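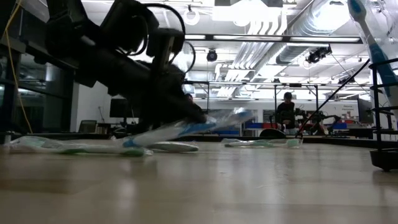

*Toothbrushes on the packing table, still in their packages.*

**Larkby toiletry kits: catch-up, 26 Jul 2022**

I took the notes again, so blame me for spelling! Bautista Palma chaired.

**Toothbrushes.** We went back and forth on these for ages. Some of the packages have green on them and some have blue, and Bautista wants each kit bag to match. I said I really don't think people mind (I certainly wouldn't), and we voted to mix them. They stay in their packaging, everyone agreed on that.

**Numbers.** Arnach wants 20 kits, Cheetham wants eight. Zemelholm hasn't written back since April, so Bautista will call them.

**Soap.** Still too big for the bags. I'm bringing two smaller kinds next time and we'll try them both.

**Table.** Please wipe it down before you lay things out, and keep coffee on the windowsill!

**Next meeting.** Same place, 10 a.m. Bautista has the key.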